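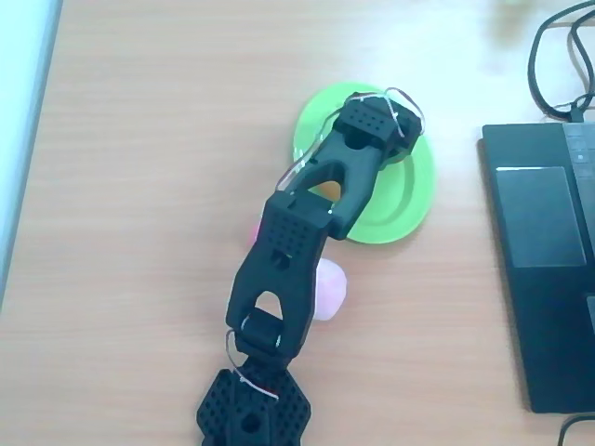 The green plate on the table at Ratholm.

Ratholm's green plates to stay after café count comes up short

The green plates at the Ratholm community café have survived a vote, a stocktake and a sternly worded notice by the hatch, and will go on being used for lunch until further orders.

The decision was taken in February at a meeting that had been called to talk about the boiler. The boiler got ten minutes. The plates got the rest of the evening.

At issue was a plan to replace the café's mixed crockery with a plain white set from Cordero, the catering supplier on the Pririer road. The white set stacks neatly, goes through the dishwasher without complaint and would, according to the leaflet passed round the room, "bring calm to any dining space". Several regulars said they had never felt short of calm at Ratholm and would prefer the money spent on cheese.

Esperanza Cuesta, who has run the kitchen for six years, had asked for the count before anyone signed anything. It took two afternoons and covered every cupboard, the high shelf over the sink and a box marked "fete, do not open", which was opened. The final tally for plates, bowls, cups, saucers and cutlery was 2,483 pieces. The café seats 48.

"I knew we had a lot of teaspoons," said Ms Cuesta. "I didn't know we had a lot of teaspoons in the piano stool."

What the count did not find was a complete set of anything. There are cups with no saucers and a much larger number of saucers with no cups. There is a gravy boat without a stand and, on a separate shelf, a stand which does not fit it. Dinner plates come in cream, blue, a brown that was popular once, and bright green.

The green ones are the favourites. They arrived as a job lot when the Rirkard tea rooms shut, and customers have been known to wait at the hatch until one comes round. A slice of lemon cake is said to look bigger on green. Ms Cuesta has weighed the slices and says it is the same cake.

Those in favour of the white set pointed out that the green plates are a slightly different width from everything else and make the stacks lean. They also clash with the tablecloths, a point conceded by all sides and then dealt with by a motion to stop using the tablecloths. It was carried easily. The tables have a pale wood grain, and most people at the meeting agreed that it had been a shame to cover them up. One man asked who had bought the tablecloths in the first place, and was told that he had.

The quote from Cordero came to roughly £1,000, with delivery on top. A cheaper offer for the white plates alone was considered for a short while, until somebody asked what would happen to the cream, the blue and the brown. There was a silence, during which the whole room appeared to picture its own garage.

In the end the meeting voted to keep what it has and thin it out. Anything chipped will go. Saucers will be offered to gardeners for standing pots on, and a table of spare cups will be put out by the door at lunchtime with a tin for coins. The green plates will be stacked at the end of the shelf by themselves, where they can lean as much as they like.

Takings from the tin will go towards the boiler, which is to be discussed again in the spring.

There is also the matter of the teaspoons. They have been washed and sorted into two drawers, one for the café and one for the hall upstairs, and a third lot has gone back into the piano stool until a third drawer can be found. Anyone who has borrowed a serving dish and not returned it is asked to hang on to it for the time being.

Lunch at Ratholm is served from noon until the soup runs out. Cake is on from half past two, on whichever plate is nearest.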